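Gallery: Pale Boards, Brown Panels

Posted May 26, 2019

I have been suspicious of the Trurel storage line ever since the shop on Evulby Street put it in the window. The tag said "heirloom quality." My grandmother left me an heirloom cabinet, and it did not have fiberboard in it.

Still, people kept writing in to ask, so I gave in and bought the open unit in February. It cost 256 dollars, plus delivery. The Negash catalog sells a similar thing for 300 and calls it "artisan," a word I stopped believing a long time ago.

Let me be fair about the fiberboard. It's flat, it's cheap, and it doesn't split when you drive a screw near the middle. Near the edge is another story. I have seen plenty of brown panels swell up like toast under a leaking plant pot, and no salesman has ever brought that up with me on the shop floor. If you plan to keep houseplants on something like this, put a tray under them.

The pale boards are better. I don't care for the finish, and I wouldn't trust the claim that it "needs no care for life" (whose life?), but they came straight, and one light sanding took off the fuzz.

Leonidas Kourkoulas, who has built more bookcases than I have owned books, thinks I'm too hard on the whole category. His view is that a mixed build is fine as long as the boards do the carrying and the panels just close things in. I'd like to agree. My trouble is with the brochure, which says 132 pounds per shelf and doesn't say whether that means spread out or all in one spot. I wrote to ask. The reply thanked me for my interest.

Then there's the assembly time. The leaflet says an hour. I took 3, and I can read a diagram. Skuledov, whose instructions I used to complain about, at least printed the screw sizes next to the drawings.

As for color, the website promised that brown and pale next to each other would "warm up" a plain white background. I'm not convinced. It looks like two materials to me, and I think I could have lived with one.
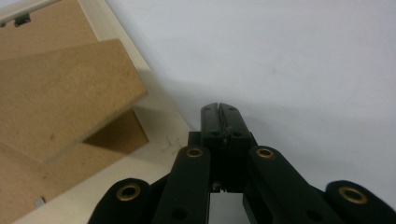
I'm keeping it for now, mostly for paint cans and the box of cables I refuse to sort. If a shelf starts to sag before next winter, I'll post an update with the measurements.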